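Greifer-AG sammelt weiter

Freitag war ich wieder bei unserer Robotik-AG, und diesmal wurde auf dem Bett geübt! Taschen, Tüten, Kleinkram, alles mit den Handgreifern. 1.173 Griffe haben wir jetzt aufgezeichnet, bis zum Wettbewerb im Juli kommen noch 900 dazu (puh).

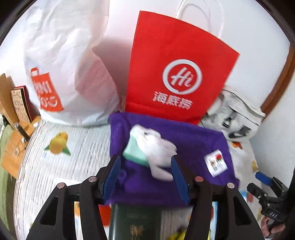

Weißes Plüschtier auf lila Beutel, zwischen den blauen Fingerpolstern.

Meenakshi Thomas will, dass wir weiche Sachen langsamer anfahren, und ich finde, sie hat recht – bei mir ging's anfangs viel zu hektisch zu.

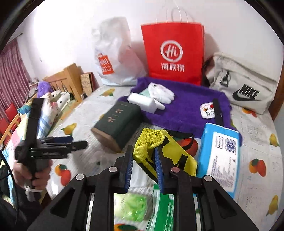
Mit dem Tempo kämpfe ich also noch, aber Spaß macht's! Nächstes Mal tauschen Dede und ich die Seiten.

Kommentare

Akua Bonsu: Darf man noch einsteigen?

Korkor: Klar, Freitag einfach mitkommen!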